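I write the kitchen page, so I went to the Jendora open day in April with one question: would any of this help a person keep a refrigerator in order? The short answer is no, or at least not yet. I did come home with some tips, though.

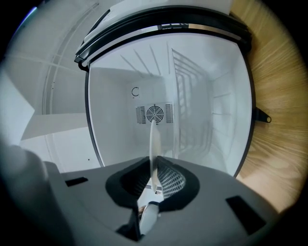
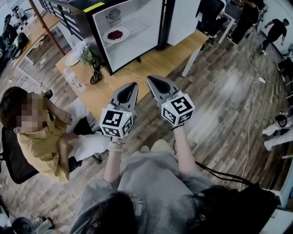

*Open day at Jendora: the hand-held gripper at the mini fridge (first), and the same kind of work from higher up, with a gripper in each hand (second).*

Hema Murthy, who showed our group through, told us the arm they hope to teach will be called Brerklow and that it needs 200 good runs per chore before it's worth switching on. They had 173 for the fridge. I asked what counts as good and got a long answer that I couldn't repeat to you. I also asked the price. "Too early" was the reply.

My trouble with it is simple. Taking a plate out of a fridge was never the hard part. Knowing what has been in there too long is the hard part, and a gripper won't sniff the leftovers for you.

## What I'd do with your small fridge instead

- **Keep the fan grille clear.** If yours has a fan on the back wall, leave a hand's width in front of it. Food shoved up against a vent can freeze on one side.
- **Cover the plate.** Cooked food goes in with a lid or another plate on top, never bare.
- **Wipe the door gasket.** Warm water and a drop of dish soap, then dry it well. Get into the folds with an old toothbrush.
- **Test the seal.** Shut the door on a slip of paper and tug. If it slides right out, clean the gasket and try again before you pay for a new one.
- **Pull out the wire shelf** once a month and wash it in the sink. Let it come up to room temperature first if it's glass – wire doesn't care.
- **Date everything.** Masking tape and a marker. Leftovers get three or four days.

Asabe Adebisi wrote in to ask whether she should wait for one of these machines before replacing her old fridge. Don't wait. Buy the fridge, and put 30 minutes a month into cleaning it.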